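Robotics Interest Group – minutes of the November meeting
Friday, 2 pm, held at the Fodeck workshop before and after the demonstration

Chair: Priit Ķēniņš
Apologies: received from the Himau members, who hope to join the next visit

1. Last minutes
Agreed with one correction. The bill for the autumn coach was 581, not 600.

2. Matters arising
The Zuletti talk has been moved to spring. Priit still has the slides if anyone wants them early.

3. Report on the visit
Everyone who went round had something good to say, and this item ran well over time! The hosts let us wander, ask whatever we liked and stand close to the work. Several members said they had expected a slide show and were delighted to get a proper working floor, with people at their desks and wheeled robot bases parked along one side.

The laundry table was the favourite by a long way. Clothes are handled there with a gripper held in the hand, so a person does the movement and the jaws do the pinching. Our guide explained that each go is recorded and used later for teaching a robot arm. The count on the whiteboard stood at 1,493 recordings when we arrived, and we gave them a cheer for it.

Members who had a turn agreed that cloth is much harder than it looks. You pick up one edge and the rest goes its own way – a sleeve slides under, a fold turns over – and you suddenly respect anyone who can put away a shirt in ten seconds. The Matoušek group asked whether towels were easier. The guide said yes, by miles, and that shirts were where it got interesting.

4. Points from the demonstration
a) Take hold of the cloth at its edge. The blue garment on the green sheet was being held this way, with the white washing machine standing just beyond the table.

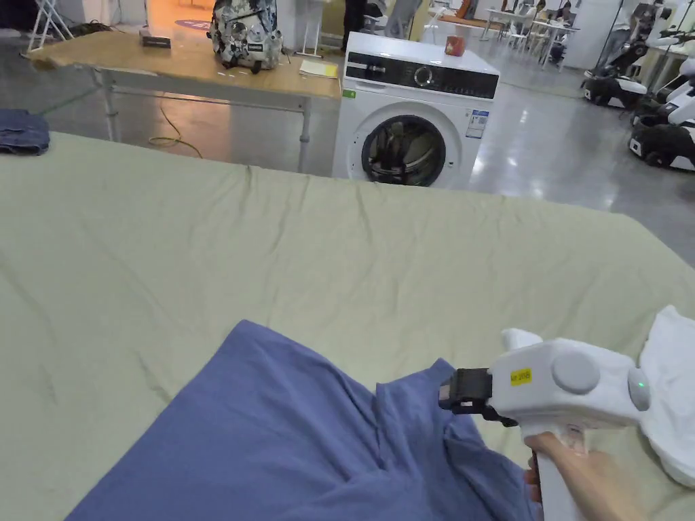
b) Move slowly at first. Speed can come later, and the guide would sooner have one tidy recording than five rushed ones.

c) Start from a crumpled pile now and then, as that is how washing comes in real life.

5. Actions
Priit to write and thank the hosts, and to ask about a return visit with the Himau members.
Matoušek group to bring a bag of old towels for our own practice evening.

6. Any other business
A request for more time at the tables on the next visit was warmly supported. Meeting closed at 5.15 pm.

Recent items
Minutes of the October meeting
Spring talk: Zuletti – new date to follow
How to join a visit

Contact the group | © Robotics Interest Group | Back to top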